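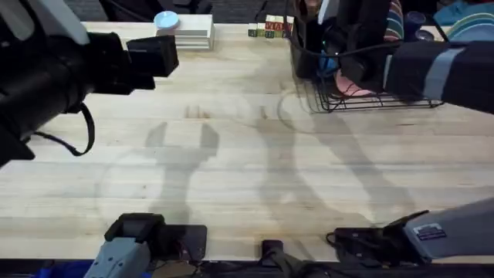
Why does a sauce thickened with flour taste raw when it comes off the stove too soon?
The starch needs time and heat. Flour begins to thicken a liquid well before it boils, but the floury taste takes several more minutes of gentle simmering to go away.

Basic Cooking, Unit 7: Thickening Sauces and Soups
Instructor: Solveig Lie
Irkthorpe Adult Evening Program

Read this before class. We will make the white sauce and the gravy in pairs, so decide beforehand who is going to stir.

1. Starches

Flour and cornstarch both thicken by swelling in hot liquid. Flour gives a cloudy, soft sauce. Cornstarch gives a shiny one and has about twice the thickening power, so if a recipe calls for two tablespoons of flour, use one of cornstarch. Cornstarch thins out again if it is boiled hard for a long time or stirred roughly after it has set.

Never drop dry starch into hot liquid. The outside of each clump cooks and seals the dry part inside, and no amount of whisking will fix it. Strain it.

2. Roux

A roux is equal weights of fat and flour cooked together. White roux cooks for a minute or two, blond until it smells a little like toast, brown until it is the color of peanut butter or darker. The darker the roux, the less it thickens. Students who make gumbo for the first time are often surprised by how thin it is.

White sauce, medium thickness:
4 tablespoons butter
4 tablespoons flour
2 cups milk
salt, white pepper, a little nutmeg

Melt the butter over medium-low heat. Add the flour and stir for two minutes. Add the milk a splash at a time, whisking until smooth before the next splash. Simmer seven minutes, stirring into the corners of the pan. Season at the end.

3. Slurry

Mix one tablespoon cornstarch with two tablespoons cold water. Stir it again right before you pour – it settles fast. Bring the liquid back to a boil for one minute.

4. Reduction

No starch at all. To reduce 300 ml of stock to 100 ml, use a wide pan and leave the lid off. Salt after reducing. Wichai Thongsuk will demonstrate this one with chicken stock and fish sauce, and the same warning applies double there.

5. Storage

Flour sauces keep up to 4 days in the refrigerator. Press plastic wrap onto the surface to prevent a skin. Reheat slowly with a spoonful of milk.

Bring to class: an apron, a whisk, a container with a lid. Unit 8 covers eggs and custards.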